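Your questions about my sourdough classes

How many people are in a class?
Six at most. I tried eight once and we were all elbows, so six it is. If you want to come with a friend, book both places together and I'll put you at the same end of the bench.

Do I need to have baked bread before?
Not at all! Plenty of people turn up having never touched a bag of strong flour, and they go home with a perfectly good loaf (Tullio, who comes to every January class, will tell you his first one was like a paving slab, but he's exaggerating).

What do I take home?
One baked loaf, one shaped loaf to bake in your own oven the next morning, and a jar of my starter. She's called Olivares, she's a bit sour and she's very hard to kill.

My starter has gone grey and watery on top. Is it dead?
Nearly always no. It's just hungry. Pour the liquid off, keep a spoonful and feed it with equal weights of flour and water.

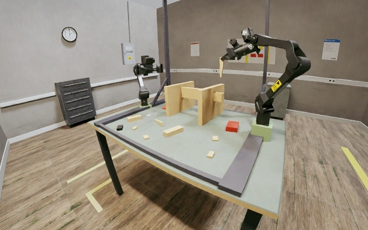

Give it a feed twice a day for a couple of days, somewhere warm, and it should be bubbling again. If you see pink or orange streaks, though, bin the lot and email me for a fresh jar - I don't charge for those.

Which flour do you use?
Strong white, mostly, with a bit of wholemeal rye for flavour. My standard dough is 700g of flour, which makes one big loaf or two small ones.

Can you cater for coeliacs?
Sorry, no. There's flour in the air all day and I can't make it safe.

What if I have to cancel?
Let me know a week ahead and I'll refund you in full. Any later and I'll try to move you to another class if there's a space.

Can I buy a voucher?
Yes, just email and ask for Brenda. She posts them out with a proper card and envelope.

Page last updated Aug 21, 2020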